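Linen notes: folding soft garments on the bed

Prekdale residents' newsletter, household section
Compiled by Shabnam Rajput

Several readers asked for the method used at the Lundmont flats for sorting clean clothes where there is no table. The bed serves as the work surface. Make it first, pull the top blanket level, and work on one garment at a time.

Thin printed fabrics are the awkward ones. They carry little weight, so they do not drop flat when put down, and a small repeating print hides the creases. Find an edge before doing anything else. A hem or bound edge is firmer than the cloth beside it and gives a true line to fold against. Hold it between finger and thumb, lift a little, and draw the garment outwards until the slack has gone. Then move along and repeat. 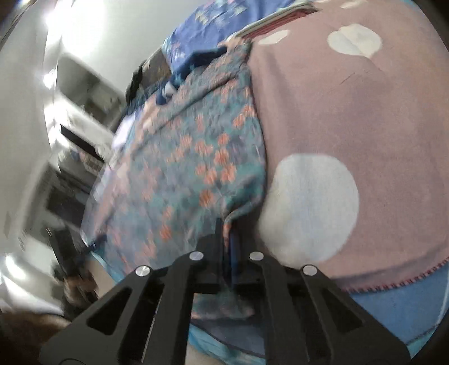
Floral garment held at its lower edge, beside the spotted pink blanket. 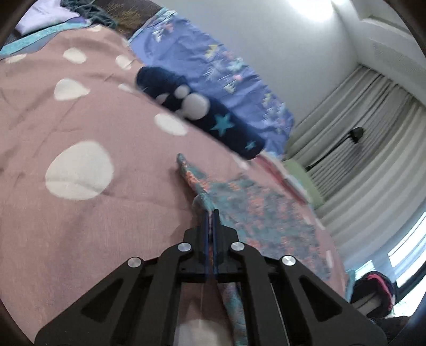
Page last changed: 1 May 2025

A blanket with a soft surface grips light cloth. This helps when smoothing, as the part already laid out stays put, but it also means that a garment dragged across the bed will pull the blanket with it. Lift and place instead. If the blanket has ridged up, level it before continuing — a ridge underneath will show as a false crease on top.

Sequence for a light top or dress:

Lay face down, neck away from you.
Straighten both side seams.
Fold each side to the centre.
Bring the hem up to the neck, in two stages for longer items.
Turn over and stack.

Kátia Tavares at Lundmont prefers to roll this sort of garment. Rolling takes less depth in a drawer and suits fabrics that slip out of a fold, though the finished roll needs something on each side to hold it. Both methods are acceptable for the shared shelves. Stacks should be no more than 6 items high, as taller ones lean when the door is opened.

Blankets are folded last, once the bed is clear. Halve lengthwise, halve again, then fold from the foot end in thirds.

The June issue will cover fitted sheets. Corrections and other methods may be left in the Shaikh House letterbox, marked for the household section.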